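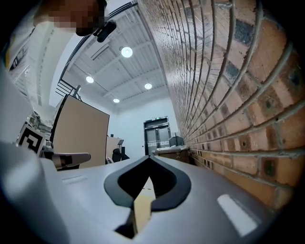

Tatwood Opens Its Brick Hall for a Season of Cardboard Making

Tatwood is delighted to announce that its brick hall will open to the public this March for Flasum, a season of cardboard workshops for families, schools and anyone else who has ever kept a good box because it seemed a shame to throw it out.

Flasum will run for four weeks, with two sessions a day, one in the morning and one after school lets out. Each session lasts two hours, and everything is provided, from the cardboard itself to the glue, the tape and the aprons (though we do suggest old sleeves all the same!). Children under eight should bring a grown-up along, and grown-ups are very welcome to come without any children at all.

Visitors who remember the hall from years back will be glad to hear that the brickwork has been left just as it was, with its orange-reds and tans and the nearly black bricks scattered in among them, under the white ribbed metal ceiling.

"People walk in and the first thing they do is put a hand on the wall," said Shona Maihi, program manager at Tatwood. "We talked for a long while about plastering it, and I'm so happy we left it alone. It's a room that doesn't mind a mess, and cardboard does make a mess, a lovely one, and we want folks to feel they can spread out and stay until the thing they're making is finished."

The cardboard has been donated by Heinonen, a local packaging firm, and the season is supported by Zemargate, which is also paying for free places for area schools.

Drop-in places are free, but space is limited, so booking ahead at the Tatwood front desk is a good idea. School groups should call the office and ask for Shona Maihi, who will be happy to talk through dates, lunches and where to park the bus.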